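浴室台面收拾法：我从一项机器人研究里偷学来的几招

先交代一下我是怎么跟机器人扯上关系的。我在Drelludico项目里做动作标注，说白了就是看人做家务的第一视角录像，把每只手在干什么写下来，交给做算法的同事去训练模型。录像里叠毛巾的、擦镜子的都有，我分到的这一批全是浴室台面，就是洗手台边上、马桶后面、浴缸旁边那种窄窄的一条，上面摆个托盘，托盘里一堆小东西。

看了一个冬天，家里浴室倒是被我收拾得前所未有的顺手（我妈来住了几天，问我是不是请人了）。所以这次给Zestside写稿，我就不讲去水垢了，讲讲这批录像里看来的门道，顺便也说说研究是怎么做的，你们上次留言问过。

一、拿托盘之前，先给另一只手找个落脚点

这条是我们这一轮最有意思的结果，放在最前面。

以前标注托盘这类动作，我们只记“干活的手”：哪只手抓、抓在哪、往哪个方向移。另一只手只要没拿东西，一律标成“空闲”。模型学出来以后，在台面上挪托盘老是歪，一头先动，另一头还赖在原地，盒子就滑到一边去了。

后来Tse翻录像的时候发现，很多人的“空闲手”一点也不闲。有人撑着台面，有人扶着墙，还有人握个松松的拳头，拿指节顶着瓷砖。窄台面前面往往还有马桶或者管子挡着，人得探着身子去够，没个支点腰很快就酸了。我们就把浴室这一批重新标了一遍，给那只手加了个“支撑”的标签，再记它撑在什么上面。

重标完一数，122段录像里有87段，另一只手都碰着墙或者台面。比我猜的多得多！我自己标的时候居然一直当它不存在，脸有点红。

搬到家里用特别简单：要够远处的托盘，先把一只手撑到墙上或者台面上，站稳，再用另一只手去扣托盘靠自己这边的边沿。我撑墙喜欢用指节，手指上沾了护手霜也不会在瓷砖上按一串印子，擦起来省事。墙上要是贴着那种凸起来的装饰腰线，就撑在腰线上面平的地方，硌手是小事，老房子的腰线有时候粘得不牢。

二、抓边沿的时候，拇指和手指要分在两面

录像里抓托盘的姿势五花八门，标到后来我闭着眼都能分类。最稳的是“扣边”：拇指一面，其余手指另一面，把那圈边夹住。最不稳的是光用指尖往外拨，拨着拨着托盘就转了。

买托盘的时候可以顺便留意一下，边沿要立起来一点，手指才勾得住。我以前图好看买过一个没边的石板，每次挪都得先把东西清空，后来拿去垫花盆了。

三、长盒子先放，短盒子后放

这条跟算法没什么关系，纯粹是我看录像看出来的偏好。

浴室托盘里最难伺候的就是长条盒子，牙刷盒、梳子盒那一类。它们一斜，占的地方立刻变大，旁边的小方盒就只好叠起来。我的顺序是：长的贴着托盘长边并排放好，剩下的空地再给短的，最后是瓶瓶罐罐。瓶子能立就立，立不住的塞到角落里，让两条边帮你挡着，它就不会满盘滚。

外面带回来的小盒洗漱用品，包装颜色常常一模一样，字还特别小，早上没戴眼镜根本分不清哪个是哪个。我现在是按形状认，长的放一边，方的放另一边，伸手摸就行。要是你家也攒了一抽屉，建议每次只摆几盒出来，用完再补。

四、浴帘垂到哪儿，托盘就让到哪儿

浴帘是我们的老冤家。半透明的塑料帘子皱皱巴巴，反光还会变，模型特别容易把它的褶子当成台面的边。人当然不会认错，可人会偷懒：帘子搭在托盘上也不管，洗完澡水顺着帘子往下走，纸盒底下就泡软了。

我家的做法是把帘子拉平，看它垂下来的位置，托盘跟它之间留一个手掌的宽度。台面实在短，让不开，就在帘子那一侧放不怕水的东西，纸盒全挪到另一头。帘子底下那截每周用小苏打水泡一泡，冲干净，抖开晾着，别团在一起，团着第二天就有味儿。

五、够不着的缝隙，等托盘挪开再一次擦完

窄台面最脏的地方是托盘后沿跟墙之间那一溜。平时谁也懒得碰，灰和水汽和在一起，结成薄薄一层，浅色的砖缝最先遭殃。

我现在分两趟：第一趟把托盘整个端走，放到干的地方（我放洗衣机盖上），台面从里往外擦，墙脚那条缝用旧牙刷蘸稀释的洗洁精走一遍，再拿湿布带走泡沫，干布收水。第二趟擦托盘底。托盘底千万别漏掉，我漏过，端回去一推，台面上拖出一道灰印，白擦了。

台面下面要是有冲水阀、扳手、软管这些，擦的时候胳膊肘留神一点，袖子也挽高。我标注的时候专门有一栏写“衣物遮挡”，宽袖子一垂下来，手在干什么全看不见，标注员抓狂；在家里呢，袖口扫一圈下来，水渍全在你身上。

镀铬的件我不用酸性清洁剂，温水加一点洗洁精，软布擦，最后用干布顺着一个方向抹亮。六角螺帽的棱角里容易藏白垢，拿布边裹着指甲转一圈就下来了。

六、研究这边后来怎么样了

有人可能想知道，加了“支撑”标签以后，模型变聪明了没有。

我们比了两种标法，录像是同一批，只有标签不同。在Stovcombe的测试间里，新标法训出来的那一版挪托盘明显走得直，盒子也滑得少。同事的解释是，模型现在知道要先把一侧稳住，再动另一侧，动作的先后关系学到了。不过换成软底的托盘它又不行了，编织篮子一抓就变形，那个还在弄。撑墙的力气到底多大，光看录像也看不出来，标签里只能写“接触”，写不了“用力”，这一点我们组里吵了好几回，暂时维持原样。

我自己的体会是，标注这活儿很磨人，但真的会改变你看手的方式。我现在站在朋友家厨房聊天，眼睛老往人家另一只手上飘，被问过在看什么，只好说指甲油颜色挺好看。

如果你想在家试试，找个二月那种湿冷天，窗户关着闲着没事，手机架高一点，录自己收一次台面，回头慢放，专看没拿东西的那只手。看完八成会想挪一挪家里东西的位置。我就是看完自己那段，才把棉签罐从最里面换到了外面。

下次写毛巾架，那批录像我刚开始标，已经看到三种我没想到的挂法了，攒一攒再来说。

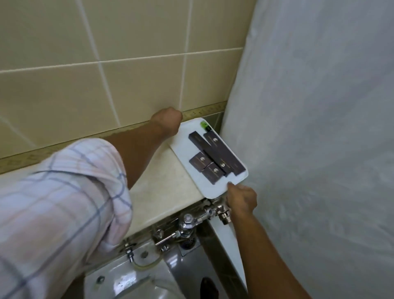 Wing-sze Chow
Drelludico项目动作标注员，Zestside家务专栏作者

平时看别人怎么收拾，周末收拾自己家。台面窄、东西多、浴帘还老往托盘上凑的朋友，欢迎在留言区说说你是怎么摆的，特别想听听左撇子的办法：左手扣托盘边，右手撑墙，顺不顺？深色长盒子和小方盒怎么排才不打架，我也还在试，有好主意请务必告诉我！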